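Describing a book so that someone will buy it
Talk notes, Aidan Fitzgerald, Pallham book dealers' evening, June

Start with the Ní Bhriain poems. Pass the copy round. Ask what they would put in the first line of the listing. Most will say "signed". The first line should be author, title, place, publisher, year. Signature comes after.

Say how I got it wrong. I listed this book on Custa as "very good" and left it there. It came back within the month. The buyer had found a previous owner's name on the rear endpaper and a small tear to the jacket. Both fair complaints. I relisted it with the faults written out and it sold at the same price.

Next, order of description. Binding first, then jacket, then text block, then anything written in or laid in. Keep to the same order every time — regular buyers learn where to look. 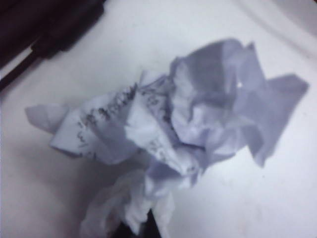

Crumpled paper, close up.

Paper faults. Creased, chipped, foxed, browned. Explain the difference between foxing (spots) and browning (overall). A crease is a crease, so don't call it "handling". Give the page number if it is only on one leaf.

Inscriptions. Copy them out exactly, spelling included. If you can't read a word, say so. Don't guess at who the person was unless you have a letter or a bookplate to back it up.

Prices. The Devside sale had two copies of the same county history, one at 900 and one at 2000. Read both descriptions aloud. The dearer one ran to 8 lines and listed all the maps. The cheaper one said "maps present". Pause here for questions, there are usually a few on auction fees. Keep those short.

Hand out the sheet with the six abbreviations everybody mixes up. Ask for the Ní Bhriain back before the tea break.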